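Open the doors more often

I went to the open day at Samum last month expecting to stay an hour, and I stayed until they started stacking the chairs. I have been to plenty of these things. Usually you stand behind a rope, somebody plays a video with drums in it, and a machine does the one trick it has been set up to do. Then you get a tote bag. I had a fine time at some of those, but I couldn't tell you much about what I saw.

Mustville is not a town people visit for robots. Samum has the upper floor of a building near the old freight yard, over a place that sells tile, and the sign on the street door is so small that I walked past it and had to come back. Sixty-one of us had signed up, split into groups so that everyone could get close. Mine had two retired machinists, a mother with three kids, a man who runs a dry cleaner's, and a home care nurse who asked better questions than I did all afternoon (I write about this stuff, so that stung a little).

What they showed us was ordinary housework, or the first inch of it. A humanoid picks things up off a table. It puts them down somewhere else. That's the program! There was no dancing and no backflip, and I was happier watching it than I have been at any stage show, because I could see the work being done at the speed the work is really done. The robot reaches, stops, thinks about it or whatever the right word is, turns its wrist a little and reaches again. When it missed, it missed in front of us. The youngest of the kids groaned every time, the way you groan at a ball game, and by the end the whole group was groaning with her.

Bronisława Lis ran our session. She has been on the project since January and she talks about it the way a good gardener talks about soil, with a lot of affection and no illusions. She told us before anything moved that we would be seeing failures, and that if the first try went well we should ask for a second. We did ask. Out of 17 tries at one pick, she kept score on a whiteboard in two columns, and she wrote the misses just as large as the hits. I have sat through company presentations worth a great deal more money that didn't have a miss column at all.

I think this matters a lot more than it sounds. Most of what people believe about robots comes from clips, and clips are chosen. A clip that runs well gets passed along and the other 60 stay on somebody's drive. So one half of my family thinks a machine is going to be folding their laundry by spring, and the other half thinks the whole business is a fraud, and I can't blame either half. They are both working from the same few seconds of video. An afternoon in a room with the real thing fixes that faster than any article, mine included. You come out more impressed by some parts and less impressed by others.

The hand was what impressed me. I had read about hands, I had even written about hands, and I still wasn't ready for how much goes on in a simple grip.
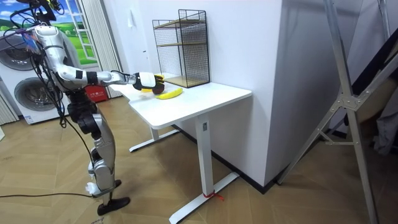
One of the machinists had his face as near to it as Bronisława would allow, and he started talking about backlash and cable routing, and she pulled up a stool, and for a while the two of them forgot the rest of us were there. He spent his working life making parts to tight tolerances. He knew things about wear that she wrote down on the back of her own badge. You don't get that from a video with drums in it.

The nurse's questions went a different way. She wanted to know what happens when the table is a mess, when the floor is wet, when there is a person in the way who is frightened or just stubborn. Bronisława said they didn't know yet on the last one, and that they weren't going to guess. I would like to see that answer printed on a banner. The nurse seemed to like it too. She said she lifts people for a living, and that she'd take any help that was coming, but she wanted to be asked about it early, while the thing could still be changed.

Now for my complaint, which is small. Days like this are too rare, and they're announced badly. I only heard about it from a friend in Plenside, where there is a lab that has never let the public past the lobby. Rønning, across the river, does a tour for schools once a year and it fills up before most schools have heard of it. I understand why. Visitors are a lot of trouble. They lean on things, they ask when it will make coffee, and a day with visitors is a day when the engineers get nothing else done. There are real safety rules to follow and someone has to stand there and enforce them.

I'd still ask every lab that hopes to put a machine in people's homes to do it, and to do it the way Samum did - small groups, long sessions, real tries, and the score up where everyone can read it. Let the visitors ask for the second attempt. Invite the people who clean and cook and lift for a living, and put them in the front, and pay them for the afternoon if you can. They know the work. I came away with four pages of notes and most of the good ones were things other visitors said.

Samum says it hopes to hold another one, with no date set so far. If you're anywhere near Mustville when it happens, go, and take a kid along if you can borrow one. The street door is the one to the left of the tile shop, and you have to push hard.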